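Gripper trial checklist, PC teardown bench
Mar 30, 2019
Posell jaws vs. Ilance jaws, same arm, same wrist camera

1. Power cord off the PC, side panel off: OK. I do this one twice, call me nervous.

2. Emergency stop tested from both sides of the bench: OK. The button feels mushier than it did in February, so I'd like a new one before we go on.

3. Jaw screws tight: OK on the Posell. One on the Ilance took a quarter turn — please put that on the weekly list!

4. Grip force limit set in the Turunen controller: OK, at 4 newtons for both. The controller forgets the number if you swap tools with the menu open (ask me how I found out).

5. Wrist camera cable clear through full rotation: PASS WITH COMMENT. Fine on the Posell, but the Ilance mount pushes the cable outward and it rubbed on joint 2. I added a loop of tape for now.

6. Cycle counter noted: 2,517 on the Posell, 496 on the Ilance. Not a fair fight for wear, so I'm not scoring pad condition this time.

7. Slow approach into the open case, hand on the stop: OK. I like the narrow jaws a lot more in here, and the black finish keeps glare out of the camera picture.

8. Clearance to capacitors and loose wires: NEEDS WORK. I want a no-go zone drawn over the wire bundles before anybody runs this at full speed.

9. Godance arm for comparison: not done, still waiting on the adapter plate.
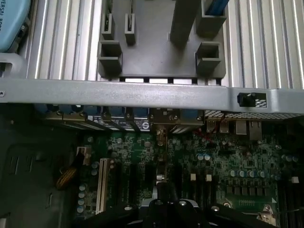
Next check is due after the new stop button goes in, and I'll start again from item 2 with both sets of jaws.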